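Mandholm Lease Clauses, v2
Readme for the annotated set. Residential leases, clause level, labels by people who read leases for a living.

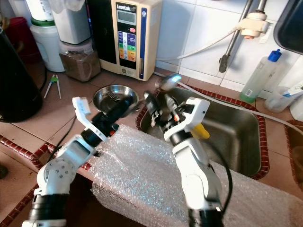

What's in it

200 residential leases split into clauses. Each clause has a label, a plain-language gloss and a flag for whether a reviewer thought a tenant's lawyer should look at it. Commercial leases are out. Subleases are in if the master lease was attached, otherwise out.

Files

leases.csv - one row per lease, with state, year signed, term length
clauses.csv - one row per clause, joins on lease_id
labels.txt - the 9 labels and what we meant by them
notes/ - reviewer notes, messy, read at your own risk

Labels

rent and late fees
deposit
repairs and habitability
entry and notice
renewal
early termination
fees and attorney costs
waiver
other

"Waiver" got used a lot more than planned. Jury waiver, notice waiver, waiver of the right to withhold rent, all in there. If you need them apart look at the subtype column, filled in for v2 only. "Other" is mostly pets and parking.

Where the leases came from

Handed over by tenants at the Merano Street legal clinic with signed consent, plus a smaller batch from the Janevski office's closed files. Client names, addresses, unit numbers and account numbers removed by hand. Landlord names replaced with codes. Same landlord = same code across the whole set, so you can group by it. Please don't try to work out who they are.

Who did the labeling

Waraporn Panyasiri and Thabiso Visser did first pass. Ermira Vukčević settled disagreements. Every clause was read by 2 people before it went in. Ilir Zupan wrote the splitting script, ask him about the weird line breaks.

Known problems

- Scanned leases have OCR junk, mostly in the signature blocks. Section signs sometimes come out as the letter S.
- 5 leases are missing a page. Marked incomplete in leases.csv, clauses kept anyway.
- Riders and addenda are numbered seperately from the main lease. clause_no is not unique on its own, use it with part.
- The flag column is opinion. A flagged clause may be perfectly enforceable where it was signed, and an unflagged one may not be.
- Spanish-language leases were left out of v2. Two-column bilingual ones too. Want them for v3.

Changes from v1

Added subtype. Merged "utilities" into "rent and late fees", some people will hate this. Fixed deposit amounts that lost there decimal point. Dropped duplicates where a tenant brought in the same lease twice.

Use

Fine for research, teaching, clinic training. Not for tenant screening, not for building a product that tells landlords what they can get away with. None of this is legal advice and the glosses shouldn't be pasted into a letter to anybody's landlord.

If you publish, cite as Mandholm Lease Clauses and give the version number.

Contact

Mateja Stojanovska keeps the issue list. Send lease_id and clause_no with any correction or it'll sit there. Next cleanup is in March.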